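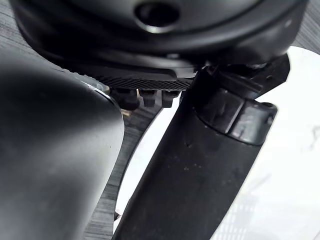
4 min read

Hi, I'm Eun-ji, and if you've landed on this page you probably want to know who is going to be packing your skillet. Mostly me! Stunness is a small cookware shop that started with one pan I couldn't stop talking about, and I still can't stop talking about it, so get comfortable.

The pan was a carbon steel skillet my aunt gave me when I moved into my first apartment. I ruined it in a week. I soaked it overnight, it came up orange, and I hid it behind the colander and bought a cheap nonstick one. Years later I scrubbed the old one down to bare metal, oiled it, baked it upside down in the oven and made the best fried eggs of my life. After that I started doing it for friends, and then for friends of friends, and one November I had so many other people's pans drying on my kitchen counter that my landlord asked if I was running a restaurant.

So I rented a tiny unit behind a bakery and put up a website with nine products on it. Nine! One of them was a wooden spatula. We carry more than 100 things now, and the spatula is still there (same shape, slightly longer handle, thank you to everyone who wrote in about burned knuckles).

What we sell is pretty simple. Skillets, woks, griddles, a few lids, and the bits and pieces that go with them. The Skenari line is our own. It's carbon steel, pre-seasoned with grapeseed oil, and it comes in three widths. The handle is angled a little higher than most, which I fought for, and which makes it a pain to fit in a shipping box. I don't care. It clears the rim of the pan next to it on a crowded stove and I love it.

The Ploneveo line is cast iron, thinner than what your grandmother had and a good deal lighter. It's milled smooth on the inside, so the first couple of coats of seasoning can look patchy. Please don't panic! Cook some onions in it. Cook some more onions in it. It'll even out and go dark, and if it doesn't, send it back to me and I'll redo it.

Then there's Karamanlidis, which is what we call our repair bench. It's the name that was painted on the door when we took over the second room, and it stuck. You can mail us any iron or carbon steel pan, whoever made it, and we'll strip it, check it for cracks and warping, and season it again. We've done 2929 of them so far. I know the number because every pan gets a paper tag, and the tags go in a shoebox (well, it's a few shoeboxes now). If we find a crack we'll call you before doing anything else. A cracked pan isn't safe on high heat and we won't season it, but we'll mail it back if you want to hang it on a wall.

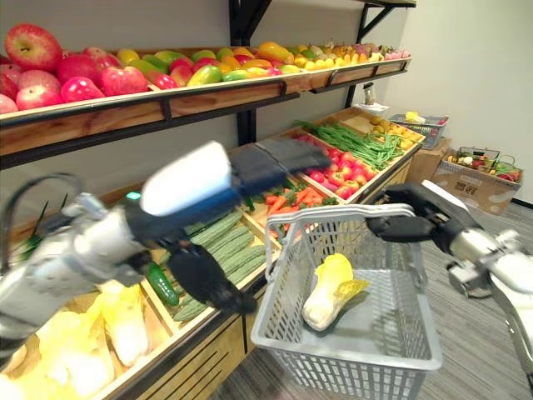 Vangelis Tsolakis wrote to us after his pan came home: "I sent you a wok I'd left in a garage for ten winters and figured I'd get a polite no. I made fried rice in it the night it arrived. The only thing I'd change is the care card, the print is way too small." Vangelis, the new cards are bigger. I can read them without my glasses, which is the test.

As for the rest of us, Elif Naz Yazıcı runs the bench and has the final word on when a pan is done. Paora Partington answers most of the email and knows far more than I do about induction burners, so if you have a glass top, ask for Paora. Hefin Voyle does the woodwork, meaning spatulas, handles and the cutting boards we sell in small batches before the holidays. They go fast and we don't hold them, sorry!

A few things people ask a lot. Yes, you can use metal utensils. Yes, a little dish soap is fine. No, please, not the dishwasher. Tomato sauce is okay once your seasoning is well built up, but don't leave it sitting in there overnight like I once did with a very good ragu.

We ship in the US and Canada, and you can pick up from the unit most afternoons until 5. Ring the side bell, the front one is the bakery's. If you're bringing a pan for the bench, put your name and phone number on a piece of tape on the bottom, and wipe it out first if there's still bacon grease in it.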